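Coman Community Help > Perception and Tracking

Finger opening jumps and wrist camera odometry wanders, same session, are these one problem or two?

Posted by tilefloor_tess
Thursday, April 8, 2021

Hi all, long post, sorry in advance. I'm collecting handheld demonstrations for a "open the door on the water dispenser" task, and I'm stuck on the processing side. The recording goes fine. It's what Jarker makes of the recordings afterward that's driving me up the wall.

I have a head camera looking down at my hands, plus a fisheye on the gripper itself. Each finger has a marker cube on it, and I use the head view to get the two cube poses. The distance between them gives me the finger opening, and the average of the two gives me a rough gripper pose in the head frame. Then I run visual odometry on the fisheye to get a smooth gripper path, and I line the two up by timestamp.

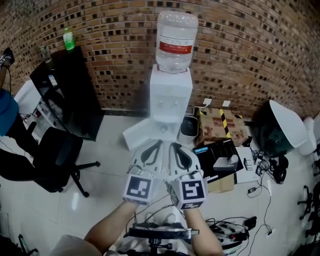
The first thing going wrong is the opening. I'll be holding the fingers still, just moving toward the dispenser, and the opening value jumps out and back again in single frames. My longest clip is 1473 frames and it's peppered with these. If I plot the cube orientations, the left one snaps to some other tilt and comes back, while the position barely moves. I've redone the head camera intrinsics in Clasar twice and the reprojection error looks good both times, so I don't think it's that. (I'd love for it to be that.)

I also have a median filter on the opening now, which hides most of the jumps but smears the moment the fingers close, and that's the one moment I care about!

The second thing is the fisheye path. It's nice and clean while I walk up to the dispenser. Then when I get in close and low, with the door swinging, the path slides sideways as if I'd drifted along the wall. I know I didn't, because the head view says my hands stayed put. Once I back off it sort of recovers, but now the whole rest of the clip is shifted.
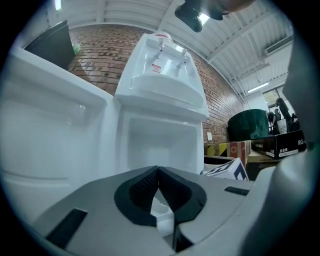 My settings for the fisheye are pretty much stock. Feature detector on the full image, no mask, loop closure off because it used to crash on me (that was the build from last July, so maybe it's fine now?). Both streams go through the same recorder and I've been trusting its timestamps, which I'm starting to wonder about too.

So is it one problem or two? And is there any way to save the clips I already have? I really don't want to record them all over again.

gearbox_gus

Had the same thing. Turn the marker detection threshold down and put bigger markers on. Went away for me.

tilefloor_tess replied: Thanks! I tried the threshold and I get more detections, but the new ones jump as well. Bigger markers won't help the clips I've already got, unfortunately.

Aurel Stanciu

Two problems, I'm pretty sure, and then possibly a third small one hiding behind them.

The snapping cube is the usual planar flip. A single square marker seen at a distance has two poses that explain its four corners nearly equally well, and a little corner noise is enough to push the solver from one to the other. Your description fits it perfectly: position nearly the same, tilt completely different, back again one frame later. The reason it gets into your opening value at all is that your marker isn't at the fingertip. You're taking the marker pose and then applying an offset to get to the cube center or to the tip, right? When the tilt flips, that offset swings around with it.

What I'd do, in this order:

Ask the solver for both solutions. In Jarker you set the pose output to "all candidates" and it gives you the two poses with their errors. Don't pick by error alone. When the errors are close, pick the one nearest the previous frame, and when you don't have a previous frame, wait until the ratio between the errors is clear before you start the track.

If you can see two faces of a cube in the same frame, solve all the corners together as one rigid body. This kills the ambiguity outright. You need the cube geometry in a file, and please measure the printed squares with calipers. Mine were scaled by the printer and I lost an afternoon to it.

Use the fact that the fingers are attached to the same gripper. They only have one way to move relative to each other, so fit one gripper pose plus one opening number to all the corners you have from both cubes. A flipped left marker then can't agree with the right one and it simply loses. It's a small least squares problem and works fine on old clips, no new recording needed.

After that you can take the median filter out, and your closing moment comes back.

The third small problem is the timestamps. Same recorder doesn't mean same exposure time. Many drivers stamp the frame when it arrives, and a fisheye stream that gets compressed on the way arrives late. In my setup the gap was 32 ms, steady within a clip but different on another machine. Take the rotation speed from both cameras during a quick wiggle, slide one against the other and find the best match. Gandum has a plot for this under Align if you don't want to write it. One caution, your head moves too, so get both rotations in the room frame first or the match will be mush.

I don't have much to say on the fisheye drift, I mostly work with the marker side.

mossyloop

Adding to Aurel's for the second half. You said no mask, and I'd start there! The gripper sits at the bottom of your fisheye image and moves with the camera, so every feature on it says "we are not moving." From far away there's plenty of wall and ceiling to outvote it. Up close you've got a big smooth white panel with hardly any texture and a door, and the door is the nasty part, it's a large moving thing that the odometry would love to treat as the world.

Draw one mask for the gripper and everything outside the lens circle, and save it as a plain black and white image. Leave a margin, the fingers move. Reflections on shiny plastic are bad features too, they slide as you move, but they come and go so I wouldn't try to mask those by hand.

For the door, I tighten the outlier rejection and raise the number of features kept in the upper half of the image, where there's usually ceiling. Ceiling beams and brick are lovely for this. Then turn loop closure back on. The crash I knew about was from running it with an empty mask path, so you may never see it again once the mask is there.

If the path still slides in the close part, feed in the gripper pose from the head camera as a loose prior for just those frames. Loose! Do it after you've fixed the flips or you'll be importing them.

tilefloor_tess replied: Mask is in, loop closure is on, no crash so far. The sideways slide is gone on the first clip I tried and much smaller on the second. Doing the joint fit for the fingers tonight. Aurel, yes, I was applying an offset to the tip, and my squares are 23 mm in the config and 21 on the calipers. Ugh.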